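Bench notebook, kitchen chores
28/09/2025

Kettle on, notes open, and I want to get this down while it is fresh, because I know perfectly well that if I leave it until October I shall remember only the cheerful bits.

The question on the inside cover of this book is still the one I started with: can a machine do the washing-up things yet? I don't mean the washing itself, which the dishwasher has had well in hand for years, but all the fiddly business on either side of it. Putting the lid back on the mug it belongs to. Moving a jar along the shelf without sending its neighbour over. The Floltard people say yes, nearly. The Jondow leaflet says yes, flat out, and has a very nice drawing on the front. My own answer after this week is "some of it, slowly, and please stand near the glass".

We are on glass and shiny metal at present, worked by hand with the two grippers so that the policy has something decent to learn from. I asked for 40 goes at the mug and lid before anybody touched the settings, and I do think that was right, even though my shoulders disagree. The lid is the interesting part. It is round, it is polished, and it has to be held so that it stays level all the way down, which a person manages with a thumb and no thought at all (I tried to catch myself thinking about it at breakfast and couldn't).
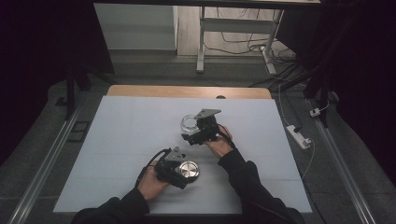
Başaran read the draft of this page and wrote in the margin that I am being too kind: a chore done with a person's wrists behind it is still a person's chore, and the only number worth keeping is how often the arm manages alone. Fair enough, and I've left the remark in. The number, then, for the mug and lid with the arm working alone, is 17 good ones out of 40. Most of the bad ones were the lid going on tilted and staying tilted. There were 4 where the arm closed on nothing at all, a little way in front of the mug, and carried its handful of air across very carefully. I felt quite tender towards it.

What I would say back to Başaran is that 17 is a good deal better than we had in the spring, and that the improvement came from slower, tidier hand runs and from nothing cleverer than that. We have 464 of them stored now across all the kitchen things. I went through a good many with my tea and threw out the hurried ones, mine included.

Jars next. Gullero's notes suggest coming in low on clear glass, near the base, where there is more for the camera to get hold of, and opening the fingers wide well before you arrive. I like this advice. Straight-sided glass is hard to judge from above, and the rim is such a bright ring that one is always tempted to aim for it. 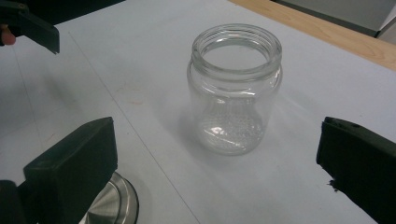

To do before the next session

Try the jar runs at two heights and keep the two lots in separate folders, labelled properly this time.

Wipe the finger pads and look them over for wear.

Ask Floltard whether their "nearly" includes lids.

Repeat the mug and lid with the lamp moved. I have a feeling that the shine on the metal is doing us more harm than the clear glass is, and it would be a cheap thing to find out.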